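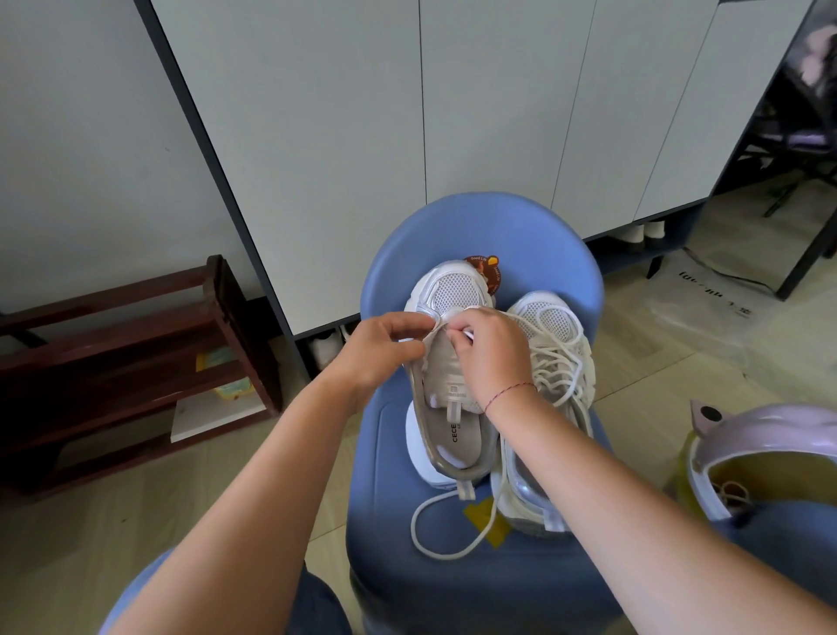

Shoe task, tongue stage. Both hands on the tongue, laces loose.

House Rules for Home Recording: Frequently Asked Questions
Last revised 29th January

These are the rules for people who record hand tasks at home for the Fasen project. They were four pages long once. Then people wrote in, and now there is also this.

Who wrote the rules?
Octavian Munteanu wrote the first set in October, after watching 60 sessions back to back. Complaints about tone should go to him. Complaints about the rules themselves go to the Vinico help desk, which will forward them to him.

Do I have to tidy my house first?
No. Robots that only ever study spotless counters are going to have a hard time in anyone's kitchen. Leave the basin where it is and the bag on the floor. Do move anything you could trip over, and anything with your name, address or bank balance on it.

What counts as private?
Mail, prescriptions, family photos, screens that are switched on, and other people. A shoe rack is not private. We have had this argument and would like not to have it again.

Does a brand name or printed tag have to be covered?
Leave it alone. Lettering on an insole or a hang tag is part of the object. One recorder put masking tape over every logo in the house and we received 30 clips of a person handling tape.

Can I do the task on a stool, or does it need a table?
Any steady surface between knee and chest height is fine. A stool is good for shoes. If it rocks, pick another one. A strip of tape on the seat makes a handy mark for putting things back in the same place between takes, and the color is up to you.

Which hand should I use?
The ones you have. Use them the way you would if we had never met. Please don't slow down, narrate with your fingers, or hold a shoe up like a waiter presenting wine.

My hands keep leaving the view. Does it matter?
Yes, this is the most common reason a clip comes back. Tilt the headset down until both wrists are in when you are working at your normal reach. If you can see your own knees a little, you're fine. If you can see mostly knees, go back up.

Rings, watches, bracelets?
Keep on whatever you wear every day, if it sits close to the skin. A thin string bracelet is fine. Take off anything that dangles, jingles or snags on a lace.

What if I make a mistake?
Keep going and fix it as you normally would. A tongue that folds under and gets pulled straight again is worth more to us than a perfect one. Stop only if something breaks, spills near a cable, or hurts.

Speaking of cables?
Water and power stay at least an arm's length apart. This is rule one in the long version and the only one printed in red.

How long is a session?
30 minutes, then a break away from the headset. The break is a rule too. The Binine uploader stamps the times, so we do know.

Someone walked in halfway through. Now what?
Stop, note the clip number, and mark it "person" in the uploader. It gets deleted on our side before anyone reviews it. If the someone was a cat, mark it "cat." We keep the cats.

Can I delete a clip after I've sent it?
Yes, at any time, and you don't owe us an explanation. Send the number to the help desk. You will still be paid for the session.

How do I know which rule a reviewer is quoting at me?
Rejection codes match the section numbers in the long version. The exception is code 1502, which means the lens was dirty. It has no section, and the cure is a soft cloth.

Is there a limit on how much I can record?
800 clips per household, shared among everyone in it. The Ha team set that number so the robot doesn't grow up believing all homes look like yours.

I read the whole page and my question isn't here.
Write to the help desk. It will probably be here by next time.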